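# Leave the good table alone

5/28/23

We have a long table in the back room of the Clatmont hall and for years it was covered with a cloth that came out in November and went back in the cupboard after the Christmas lunch. The rest of the year people worked on the bare top. I think that was a mistake, and I think most households make the same one.

A cloth is cheap. Ours cost $95, which sounds like a lot until you price having a tabletop sanded and refinished. The quote we had from Pruseck was $781, and that didn't include moving the thing. A cloth can be washed on a Saturday morning or any other time, and when it wears through you cut it up for rags.

My other complaint is about clearing. There is a school of tidying that says a table should have nothing on it between meals. I grew up with that rule and kept it for a long time. What it meant in practice was that the power board lived behind the bookcase, the bowls lived in the kitchen, and every small job began with a walk around the building to collect what you needed. Then the job ended with another walk to put it all back. People stopped doing the small jobs. 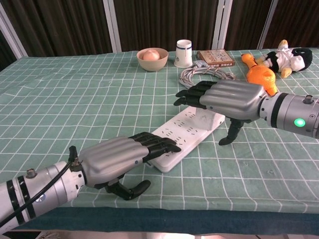 *The long table with its green cloth on, power board in the middle, bowl and paper cup at the back.*

I would sooner have the power board out where people can reach it. White plastic isn't pretty and it picks up marks, but a board on the table gets looked at. You notice if the cord is pinched or a plug is loose. One behind a bookcase gathers dust for nine years.

The back edge is the right spot for the bits and pieces. A bowl is fine there. I'd put a limit on it, though, and mine is whatever fits in one row. Once a second row starts, somebody has to take something to the kitchen.

Colour matters more than I expected. A plain white cloth shows every tea stain and people get nervous around it. Green with a thin white grid is more forgiving, and the lines are handy for squaring up paper or fabric. Miltulex sells a heavier one with a backing, but I found it stiff at the corners and wouldn't buy it again.

Put the cloth on and leave it on. Wash it every four weeks or so, and keep the spare folded in the bottom drawer.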